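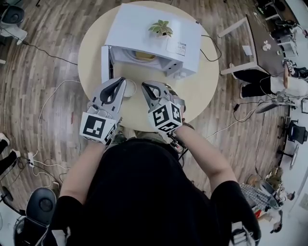
Home Projects Reports Archive Contact

Standby Power Use of Small Kitchen Appliances in Shared Buildings

Kamol Duangkaew
Final project report, April 2018

1. Purpose

The project measured the electricity drawn by small kitchen appliances while they are plugged in but not heating, brewing, or toasting. Shared kitchens were chosen because appliances there are rarely unplugged and often outlast several groups of users. The work had two goals: to obtain standby values under ordinary conditions, and to test whether the age of an appliance is a useful predictor of its standby draw.

Large appliances such as refrigerators and dishwashers were left out. A refrigerator has no standby state in the sense used here, and the dishwashers in the buildings were wired in and could not be metered at the plug.

2. Sites and appliances

Measurements were made in three buildings. Sukprasert Hall is a dormitory with a kitchen on every floor. The Carkton building has offices and teaching rooms, with one kitchen per wing. The third site, the Jalletti workshop block, has a single break area and a few appliances kept in individual rooms.

In total 68 appliances were metered. Microwave ovens were the largest group, followed by electric kettles, coffee makers, and toasters. A mixed group held rice cookers, sandwich presses, and one bread machine. Each appliance was given a code written on masking tape on the plug. Codes written on the cord came off in cleaning and had to be redone during the first week.

Age was taken from the date on the rating plate. Where the plate had no date or could not be read, the appliance was placed in an "unknown age" class and excluded from Section 5.
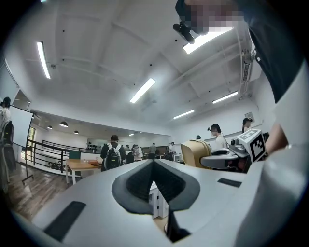 3. Method

A Drakivine plug-in meter was connected between the wall outlet and the appliance. After connection the appliance was left alone for ten minutes before the first reading, as several models draw extra power briefly when first connected. Readings were then taken by hand at one-minute intervals. Most appliances were read on two separate visits.

The meter displays power to one decimal place. Values below its lowest display step appear as zero and were recorded that way. It was compared with a second meter of the same model using a desk lamp as a steady load, and the two agreed to the last digit shown. This check says little about accuracy at very low power, where a lamp is a poor reference.

The full data set contains 901 readings. Readings were discarded if a user opened or started the appliance during the interval. Discarded readings are marked in the data file and are not included in that total.

4. Results by type

Kettles and toasters with mechanical switches showed no measurable standby draw. Two kettles with a temperature display did, and they were analyzed separately.

Microwave ovens with a digital clock gave the steadiest results. The median was 2 W, with little change between visits. Ovens with a rotary timer and no display read zero. Opening the door turned on the interior lamp in most models and raised the reading well above standby, so doors were checked before every set.

At 2 W a microwave oven uses 48 Wh in a day. For an oven with a rated output of 800 W, this equals the energy delivered to food in 3.6 minutes of full-power heating. Losses in the oven are ignored in this comparison, and the electricity drawn for the same heating time would be higher.

Coffee makers varied the most. Models with a warming plate that shuts off by itself dropped to a low value after shutoff, but two were found with the plate still on at the start of a visit. Those readings were treated as operating power.

5. Effect of age

A plot of standby power against age showed wide scatter and no clear slope within any appliance type. The presence of a display separated the appliances far better than age did. Among ovens with a clock, older units tended to read slightly higher, but the group was too small to support a firm statement.

6. Limitations

All readings were taken in daytime. Supply voltage was not recorded. The meter's resolution is coarse compared with the smallest loads, and the zero values should be read as "below display" in any later use of the data.

7. Further work

A repeat visit to Sukprasert Hall is planned for July, when the floors are less busy and longer unattended logging would be possible. A logging meter with finer resolution has been requested. The bread machine will be measured again with its delay timer set, a state that was missed in the present work.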